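Fender kits for the club build - how do you pack yours?
Multstead Riders Forum > Workshop and Parts > Packing and Shipping

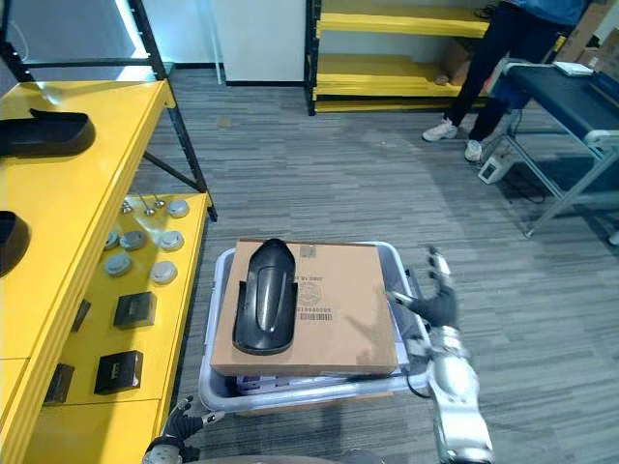
Post 1 - kettleborn

Hello all. I am packing the fender kits for our spring build and I would like to hear how other people do it before I continue. English is my third language, so please ask if something is not clear.

The situation is like this. The black fenders are on the yellow table together with the small parts, the round gray discs and the metal pins. The gray bin stands on the carpet beside it, and one fender is already lying on the brown cardboard box across the top of the bin. The fender is curved and glossy and has a raised ridge along the middle, so every scratch on the ridge shows immediately.

My questions:

1. Do you put the fender in the box first, or the small parts first?
2. Do you wrap each fender alone, or only put paper between them?
3. Is it a bad idea to use the bin as a table for the box? My back says it is too low, but the yellow table is full.

There are 12 kits to send and I want to finish them in February. Thank you already for the answers.

Post 2 - Otterhill

Small parts first, always, but in a closed bag that is taped to the bottom of the box. I did it the other way for a whole season. The bag was sliding over the fenders during the transport and I had to replace two of them from my own pocket. Pins are the worst. They go through a thin bag with no effort.

About the height, please do not work at the level of a bin. I did 7 kits like this once and I walked like my grandfather the day after.

Post 3 - mud_and_cork

I do not agree with Otterhill about the small parts. If the bag is on the bottom, the customer takes out the fender, thinks that is everything, and throws the box away. Then you get an email that the pins are missing. I had this three times. I now put the bag on top, in a small carton of its own, and the carton fills the empty space next to the narrow end of the fender. Nothing moves and nothing is lost.

For wrapping: every fender alone. Paper between is okay if they are traveling to your neighbor.

Post 4 - Otterhill

If the customer throws away a box without looking inside, I do not think a carton helps him. But okay, the small carton is a good idea for the empty space. I still tape mine.

Post 5 - kettleborn

Thank you both. I did not think about the narrow end. The flared part touches the sides of my test box and at the other end there is a lot of air, so a small carton would fit there nicely.

What wrapping do you use? I tried bubble wrap with the bubbles against the plastic and after a few weeks in the garage there was a pattern of small circles on the shiny side. It went away with warm water and a soft cloth, but I was scared for a moment.

Post 6 - Severin Zwahlen

The bubbles should look outside. Or you take the thin foam sheet on the roll, this never gives marks. I buy it in the Prado store behind the station. They also cut it for you if you ask before noon, when it is quiet.

One more thing about the ridge. The weight in a parcel goes always to the highest point. If you put the fender with the ridge up and the box is a little bit too low, the lid is pressing on the ridge all the way. I put it with the ridge down in a fold of foam, like a boat in the water.

Post 7 - mud_and_cork

Ridge down? Then the two edges are looking up and they are the thin part. I have seen edges crack from this, in winter especially. Ridge up and a box that is high enough, this is my opinion. Severin, do you really have no broken edges?

Post 8 - Severin Zwahlen

Two in four years, and one of them was under a parcel with a car battery. But I put a flat piece of cardboard over the edges, I forgot to write this. Without the cardboard I would also do it your way.

Post 9 - pannier_pia

May I say something about the table? kettleborn, you have shelves in steps on that table and you are using the upper one for fenders. I would turn it around. Fenders are big and you can find them anywhere. Pins are small and you lose them. When I had the same kind of work I kept the small things at the height of my eyes and the big things low, and it went much faster. Also, put the pins in something with a wall. A cluster of pins on an open shelf is an accident that waits for a sleeve.

For the height, an old ironing board. I am serious. You set it as high as you want, it is long and narrow like a fender, and the cover is already soft so it makes no scratches.

Post 10 - Otterhill

An ironing board shakes when you pull the tape.

Post 11 - pannier_pia

Then you do not have a good ironing board :) Mine is an old heavy one from my aunt and it shakes only when the cat jumps on it.

Post 12 - kettleborn

I have moved the pins now into jam jar lids. pannier_pia is right that this was dangerous, I found one in my sock. The fenders stay on the upper shelf for the moment, I do not like to have them low because my son drives there with his tractor.

I will try both ways with the ridge and send one box of each to my brother. He lives far enough that the parcel will suffer a little.

Other question, about weight. With the foam and the small carton I am over the limit of the cheap parcel class. My kitchen scale showed 499 grams for the filling and the empty box alone, and that was before the tape. Is this normal? It seems to me very much for something that is mostly air.

Post 13 - mud_and_cork

It is too much. What box is it? If it is the double wall kind, this is where your grams are. Single wall is enough for plastic fenders when the wrapping is good. My box and filling together are roughly 195 grams lighter than yours, and I do not save on the foam.

Post 14 - Otterhill

Careful with single wall when the box was used already. Check the corners. If you can press a corner in with your thumb, it is not a shipping box anymore, it is for storage. And cover the old labels and barcodes completely. The Utus depot once sent a parcel of mine back to the first sender of the box, a firm that sells lamps. They were very friendly on the phone but it took two weeks.

Post 15 - kettleborn

Good that you say this. I have a pile of used boxes in the hall and most have printing or an old barcode on them. I will put plain paper over it. A black marker is also okay?

Post 16 - Otterhill

Marker is not always enough, mine was with marker. Use paper, or peel the label.

Post 17 - Severin Zwahlen

I agree with the paper. And please write the kit number on the outside before you close it. I once closed a whole row of boxes and had to open every one of them again, because left and right side kits look the same from outside.

Post 18 - kettleborn

Update. The two boxes are back from my brother. Ridge up, in the higher box: no marks. Ridge down with the cardboard on top: also no marks, but the tape came loose at one end and the fender had turned a bit. I think I will take ridge up, mainly for the reason that I can pack it faster. Sorry, Severin.

With a single wall box and less foam at the wide end I am now under the limit. I bought a list stamp too, with "pins, discs, fender" on it, and I stamp it inside the lid so that people look for all the parts. mud_and_cork, maybe this is the solution for your emails.

Post 19 - mud_and_cork

I want this stamp. Where did you order it?

Post 20 - kettleborn

From Otus, the small shop next to the post office. They needed four days. I will ask if they keep the design, then you can order the same.

Post 21 - Otterhill

Is the bag taped or not taped now?

Post 22 - kettleborn

In the small carton, and the carton is taped. Both of you can be a little bit happy.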